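Setting up your Astetti roller ski bindings, part 2: fitting and first roll

If you've come straight from part 1 you should have two bare skis, two Rundberg mounting plates, a bag of screws and a cup of tea. If the tea's gone cold, make another one, because this is the bit where I always take longer than I planned.

Before you start: the 54 on the side of the ski is the length in centimetres between the wheels, and it's the number you want for the template. I once used the wrong one and had to plug every hole (never again!).

1. Find the balance point. Rest the ski across the handle of a broom and shift it until it sits level, then mark that spot with a pencil.

2. Lay the paper template over your mark and tape down both ends. The arrow points to the front wheel. Check it, go and do something else, then check it again.

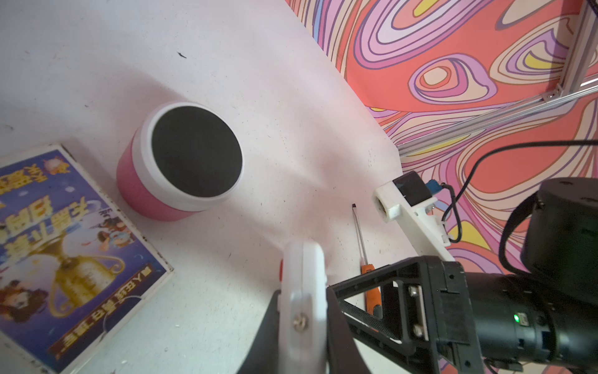

3. Drill the pilot holes. Wrap a bit of tape round the drill bit so you stop at 20 mm.

CAUTION: Don't lean on the drill. The Kingi skis have a softer core than you'd expect and the bit goes through with a horrible little lurch.

4. Blow the dust out, put a drop of glue in each hole and drop the plate on. Start all 6 screws by hand before you tighten any of them.

5. Tighten in a criss-cross, a half turn at a time. Stop when the plate sits flat and the screws feel snug. I like to leave mine overnight at this point, although the glue packet says you can carry on sooner. 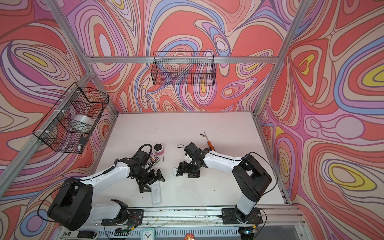

6. Slide the binding on from the back until it clicks. Give it a good tug. If it moves at all, take it off, wipe the rails and try again.

7. Clip your boot in and lift the ski off the floor with your foot. The front should dip slightly. If the tail drops instead, move the binding forward one notch.

Note: if you're on the longer Rakmont boots you may need to go forward two notches. Mine are ancient and stiff in the toe, so I go forward two as well and they feel lovely.

8. Spin each wheel. It should run quietly and slow down gently, and a gritty noise usually means drilling dust has got into the bearing.

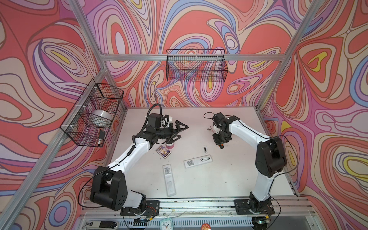 9. Now for the first roll! Pick somewhere flat, smooth and away from cars, and wear a helmet and gloves. Stand still with your knees soft, push off with your poles and glide on both feet until it stops feeling silly.

CAUTION: Roller skis have no brakes unless you've fitted them. Stay off hills until you've read part 3.

10. After your first outing, check all the screws again. Mine nearly always take another quarter turn, and after that I leave them alone until December, when the skis go up in the loft and the snow ones come down.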